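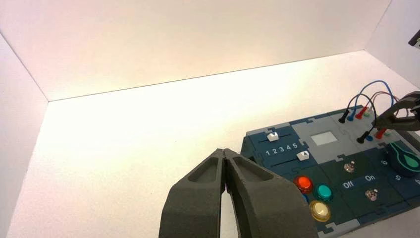

Sunday is usually the quiet day at Clolov's test hall in Usilard, but the kettle was on early this weekend as the evening crew sat down with their new rota, the first drawn up since the Tosell cells came in. For years the job of proving a control panel meant a person on a stool, working every control by hand, 332 panels in a busy week, and going home with sore thumbs (ask any of them!). Now grippers work over the practice board in a white booth, with its sliders numbered one to five, its toggle switches, its domed push buttons and its looped patch cables, and the people who used to sit on the stools write the routines and look into whatever gets flagged.

All 26 testers have kept their posts, the firm says, and each is being given 138 hours of paid training, spread through to June. There is a bit of grumbling about the late shift, which now starts at two, and a few on the crew do miss the chatter along the old bench, but the mood over the biscuits was a good deal cheerier than it was last winter. A second booth, known to all as Wu, opens next month.

Last updated: Sunday, 5.40pm
Print this page | E-mail this story
Home | News | Business | Sport | Letters | Contact us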